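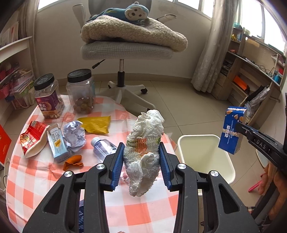
Hellevholm, 8 August 2026

Gate for the Lis garden, continued. I had hoped to write "finished" at the top of this page and have left room for it.

Hung it dry this morning on the old posts to see how things stood. Things stood at an angle. The latch side drops 8 mm by the time the gate is fully open, then comes back up as it closes, so you get a little bow from it on the way past. Bożena Lis watched me open and shut it for some time and asked whether it was meant to do that. I said it was settling in. Gates don't settle in, they just get worse, and I think she knew.

First suspect was the brace, which I cut twice and was rude about both times. Took the gate off, laid it on the trestles and measured corner to corner. Both diagonals the same. Put it back and hung on it with most of my weight. No movement in the joints at all, so apologies to the brace.

Second suspect was the hinges. They are the Kutix ones that Remigiusz ordered, with the adjustable pin, and the adjustable pin does adjust, though mostly by itself. Packed the lower one with a bit of brass shim and locked the nut. The drop came down to 6 mm. Better, but you'd still see it from the kitchen window, and the kitchen window is where Mrs Lis lives.

So it's the post. Put the level on it and the hanging post leans towards the path, and leans further when the gate is on. Dug down on the garden side. Whoever set it gave it a collar of concrete like a cake tin and nothing underneath. Found half a brick, a spoon and the remains of an older post, all of them doing more work than the concrete.

Henryk came over at lunch to look into the hole. He is for leaving the post and fitting a wheel on the gate. I am against wheels on gates. We have had this conversation before, see March, and neither of us has picked up any new arguments. He did hold the spade for a while.

New post, then. Rang Tkachuk and they have oak in the right section but only in long lengths, so I pay for the whole piece and keep the offcut, which will join the other offcuts under the stairs. Quoted 238 delivered. Told Mrs Lis. She said the first gate had lasted her husband's lifetime, and I couldn't work out if that was a complaint.

The neighbour, Mr Pappas, then leaned over and wanted to know which side of the line the new post would stand. Same hole, I said. He said the old one had always been a bit on his side. She said it had always been a bit on hers. As far as I can tell they are quarrelling over which of them gets to give the other a strip as wide as my hand, but it was done in the tone people use for the opposite. I have written "same hole" on the job sheet and would like both of them to sign it.

Oil: two coats of Otum on the gate so far. First coat went on nicely. Second has stayed tacky on the top rail, where I put it on thick and went to answer the phone. Wiped it back with a rag. Let it alone until the surface stops taking fingerprints (there are several, all mine). Rag is laid out flat on the slab outside, not balled up in the bin, Sławomir please note.

For whoever does the digging if I'm not in:
Old post out whole if it will come. There's a pipe on the path side, depth unknown, so hand tools only there.
Go down at least 40 cm past the old collar. Gravel in the bottom before the post.
Prop it both ways and leave the props on. Mr Pappas will ask when they are coming off. Tell him later.
Don't hang the gate until I've checked the post again.
Keep the spoon, she wants it.

Still to sort: latch keeper is rusted through and I don't have one to match. Achilleas (ours, no relation to the man over the fence, I did ask) thinks there's a pair in the tin with the window stays. Looked in the tin. Window stays, a door knob and a quantity of grit. He says the other tin.

Rain got into the hole before I left, so I put a board over it with a bucket on top. Level is still in the Lis shed, must fetch it.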